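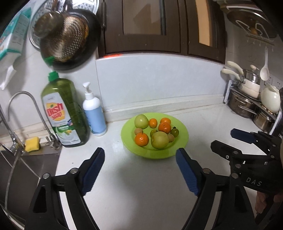

Jorkivico plans to sell a smaller version of its Drivora e-reader early next year, according to Arūnas Org, who runs the company's hardware team in Woststead. The new model drops the page-turn buttons and weighs 92 grams, light enough to hold in one hand through a long train ride.

The screen is the same black-and-white panel found in the current Drivora, cut down to fit a narrower body. Text sharpness hasn't changed. Storage has, and owners with a lot of audiobooks will notice: there is one version, and it holds 18 gigabytes after the system software takes its share.

Org said the battery was the hard part. Early units lasted almost 100 hours with the light off, well short of the larger reader. A new chip from Sakalauskas, a supplier Jorkivico hadn't used before, brought the figure up to 226.

"We could have made it thicker," Org said. "People kept telling us they wanted it in a coat pocket."

Orders open in March. The price hasn't been set, and the company wouldn't say if the older model will stay on sale - only that it will keep getting software updates.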